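Home | Notebook | Stock list | Purchasing | Search

Wednesday, 14:00 – Skastness bench, own notes

Budget for the second cell must go to Zikia soon. I looked again at what the marker work needs from the two arms. 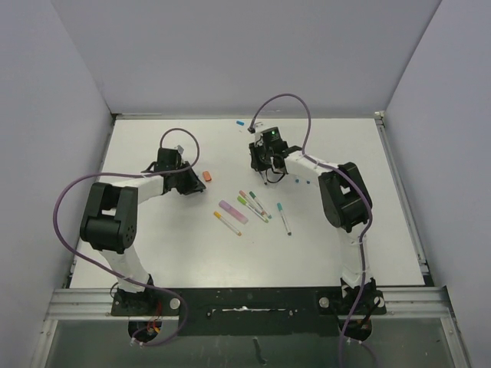
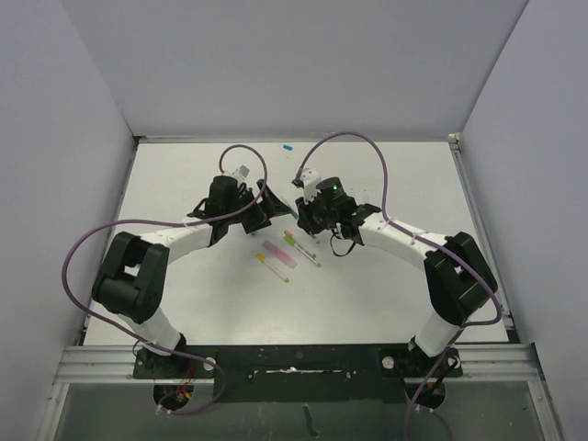
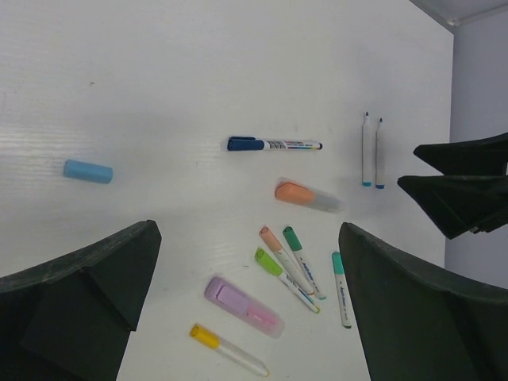

Both arms with the markers; the last one is the wrist view.

To ask for:
– gripper fingers, 4 spare, Penry price 45 each
– one wrist camera, Flosetti offer 735, delivery not included
– longer cables, price still open

Markers we buy from small cash. I would wait with the new table until September.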